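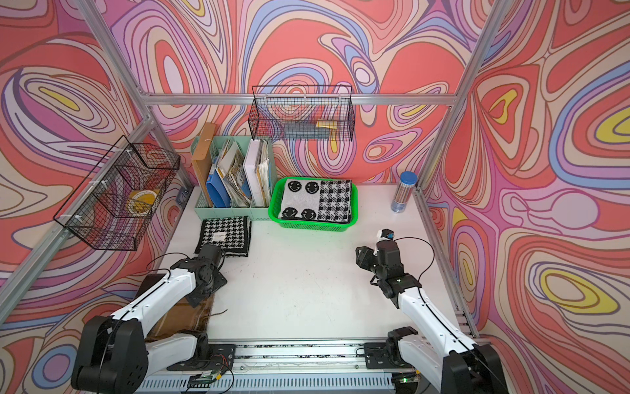 Plaken

Plaken works out how many rolls of wallpaper you need. You give it a text file describing your walls and it gives you a number. The number will be higher than you hoped.

There are plenty of calculators online that do this. Most of them are run by people who sell wallpaper, and most of them multiply width by height, divide by the area of a roll and wish you luck. That works well for plain paper in a room with no doors. I have a hallway in Nidosgate with five doors, a sloping ceiling and a pattern that repeats at a distance chosen by someone who hated me, so I wrote this.

What is in the repository

The calculator itself, one script, no dependencies.
A file called papers.csv, with 153 wallpapers in it.
A folder of sample rooms, including the hallway.
A folder of tests, most of which pass on most machines.

Installing

Copy the script somewhere your computer can find it. You need Python 3. There used to be an installer, but it was longer than the program and it broke more often.

Usage

plaken hallway.txt --paper hosberg-trellis

A room file is a list of walls, one per line, each with a name, a width and a height. Doors and windows go on their own lines underneath, indented. Measurements are in inches. If you put a decimal comma in, Plaken will assume you mean centimeters and convert everything, a feature I added late one night and can no longer find in the code to remove.

Sloping walls are entered at their tallest point. Yes, this wastes paper. So does the slope.

How it counts

Paper comes in strips, and strips can't be joined halfway up a wall without everybody looking at the join for the rest of your life. So Plaken counts strips. It takes the height of the wall, adds a trimming allowance, rounds up to the next full repeat and sees how many of those fit in a roll. What is left at the end of each roll goes into an offcuts pile, and the offcuts are used over doors and under windows if they are long enough and the pattern lines up.

Drop matches are handled by cutting alternately from two rolls. This confuses people at first. It confused me long enough that versions before 3 simply got it wrong, and if you papered a bedroom on the strength of one of those, I am sorry about your bedroom.

Large swirling patterns deserve a word. They look as if they would forgive anything, with all those curves going everywhere, and you may be tempted to set the repeat to zero and save a roll. Your eye will find the one curve that stops dead at a seam, usually from the chair you sit in most.

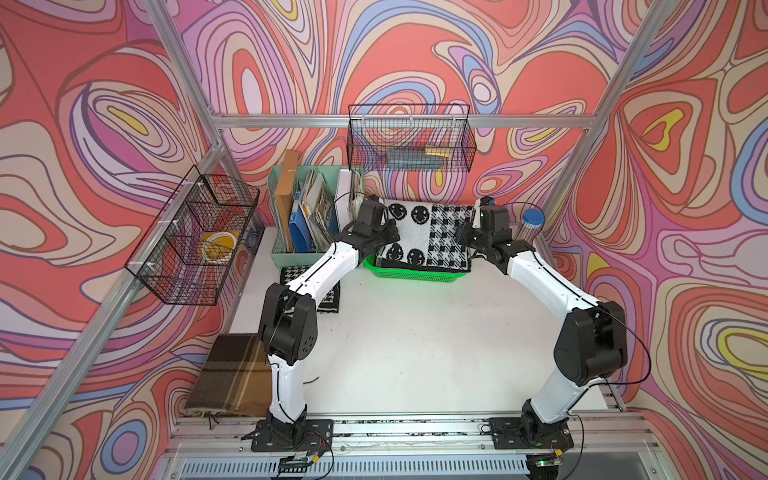

The same goes for corners. No corner in any house I have lived in was square, and a pattern carried around one will drift by the time it gets to the floor. Plaken adds a little extra for each inside corner. You can turn this off with --optimist.

The papers file

Each row has a maker, a pattern name, roll width, roll length, repeat, match type and a column called mood, which is free text and mostly unhelpful. The bulk of the rows were typed in from two old sample books, one from Hosberg and one from Vahidi. The Vahidi book had lost its cover and the last few pages, so anything after the letter S is missing.

Things to know before you trust it:

Roll lengths are the ones printed on the sample, and 40 of the rows had no printed length at all. Those are marked "guess" in the notes column. Please don't order from a guess.

Several patterns appear twice under different names. Makers did this on purpose and I have left them alone.

Color names are copied as printed. "Biscuit" and "Oatmeal" are the same color. I have stopped arguing about it.

Nothing in the file says whether a paper is still sold. Assume it isn't.

Known problems

Stairwells. Break them into separate walls and hope.

Rooms with more than 200 walls will make the script give up. If you own such a room, you can afford to have someone else measure it.

The output says "1 rolls." I know.

Contributing

New papers are welcome, ideally with a real roll length and a repeat measured with a tape from one point on the pattern to the next identical point. Check that it is identical. Some designs have a flower that is almost the same flower, halfway down, put there to catch you.

Corrections to the arithmetic are also welcome. Please include a room file and say how many rolls you really used, counting the one you went back for.

License

Public domain, both script and data. The hallway is still half done.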